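Home | Program | Talks | Workshops | Venue | Contact

Moving Breakfast Badly: A Year of Student Robot Manipulation
Speaker notes, Fastthorpe Teaching Robotics Day, October 21, 2025

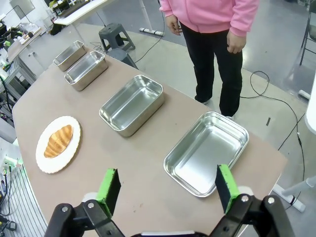 Slot is 29 minutes including questions. Leave the title slide up while people find seats. Don't start with the joke about buffets, it died in rehearsal.

OPENING

Thank the organizers. Say what I teach: the second-term project course at Roninstead. Students arrive able to write code and leave able to write code that drops things. Pause. If no laugh, move on briskly.

The pitch for the course is one sentence. Pick up a piece of food, put it in a tray, do it again. On the first day every student thinks this is beneath them. I have the survey results to prove it, and I read them back in the last week, which I consider the best part of my job.

WHY FOOD

We used to do blocks. Blocks are wonderful. They have flat sides and they sit where you leave them, and a team can get a block demo going in an afternoon and then spend ten weeks polishing the poster.

A croissant has a curve, ridges, a shiny crust and no two sides you would want to call parallel. It also sheds. Squeeze it a little too hard and you have changed the thing you were trying to measure. Students who have tuned grip force on blocks all term discover that they have been tuning it for blocks.

Trays matter as much as the food. Stainless steel throws back every light in the ceiling, and a camera at the wrist gets the full benefit. Teams that find objects by brightness find a great many objects. One team's log from August lists a pastry located on the ceiling. They had the coordinates and everything.

(If running long, skip the ceiling story. I won't skip the ceiling story.)

HOW THE TERM GOES

Weeks one and two: safety, stop button, homing the arm. Everyone presses the stop button on purpose before anyone is allowed to move anything. Some of them get quite fond of it.

Weeks three to five: driving by hand. Each team runs the gripper manually and records every attempt, good or bad. The bad ones are the ones they want to delete. I don't let them delete any. Total across all teams last term was 566 recorded attempts, and 320 of those ended with the food in the tray it was meant for. Ask the room whether that sounds high or low. It depends a lot on whether you have ever done it yourself.

Weeks six to nine: the team's own program takes over. Numbers drop. Morale follows the numbers. I bring snacks, which are not to be used as test objects, and are.

Week ten: demo day. Same table, same trays, but I pick the layout that morning. This is the rule that gets complaints in the course evaluation. I have kept every one of them in a folder.

THE FINGERS

People always ask about the hand, so get ahead of it. Soft green foam pads on the fingers, black linkage underneath. We went through a run of printed hard tips first, and they were very good at turning a pastry into two pastries. Foam forgives a bad approach angle. It also wears out, soaks up butter, and has to be swapped more often than the budget line assumed. I budgeted for 2 sets a term. Let them laugh here.

Students want to fix everything in software. Half the real progress last year came from somebody peeling off a pad and sticking it back on straight. I now give marks for that, under the heading "mechanical insight," so it looks respectable on the transcript.

ONYEKA

Onyeka is the logging tool we wrote for the course. Name it once, say it's free to other teaching labs, don't demo it live. I demoed it live at Trerero and we all watched a progress bar together for a while.

What it does: saves the wrist camera view, the joint positions and a text note for each attempt. The text note is required. You can't start the next run until you have typed something. In the beginning the notes say "fail." By week five they say "came in too low, left pad caught the plate rim." That change is the thing I am trying to teach, and it costs one text box.

Some favorites, read slowly:

"Grabbed plate. Plate is not a croissant."
"Worked. Do not touch anything."
"Someone touched something."
"Reached for reflection again. It looked so real."
"Gripper closed on air with great confidence."

GRADING

This will come up in questions, so cover it. Success rate is a small part of the grade. Most of it is the write-up, and the write-up has to explain one failure all the way down to a cause. "The robot was being weird" is not a cause, although I have sympathy.

The year I graded on success rate, every team picked the easiest tray, the one nearest the arm, and never went up the table at all. Perfectly sensible of them. I had built a course in reaching for the near tray.

WHAT I'D CHANGE

Start the recording in week two. Three is too late, they have habits by then.

Cable routing lesson. I don't have one and I need one. Currently it is taught by tripping.

More variety in the trays. Ours are all rectangular, some shallow and some deep, and a program that handles the shallow ones will happily drive its knuckles into the wall of a deep one. I'd like to add something round. The department would like me to add something cheap.

Also, a smaller group per table. Four students around one arm means one drives, one types and two develop opinions.

CLOSE

Put up the contact slide. Handouts are by the door, and the parts list is on the back of the handout, including the foam. If someone asks whether the students eat the croissants, say that the lab rules forbid it and take the next question.

Spare answers, in case it goes quiet:
- Yes, stale ones are easier. We allow stale ones until week six.
- We tried muffins. They roll.
- The arm is shared with another course, so everything has to pack down in one trip.

Related talks
Stop Buttons and Other First-Day Lessons
Grading Group Work When One Person Has the Laptop
Roninstead Lab Notes: Foam, Tape, Regret
Sharing One Arm Between Two Courses
Getting Started with Onyeka in a Teaching Lab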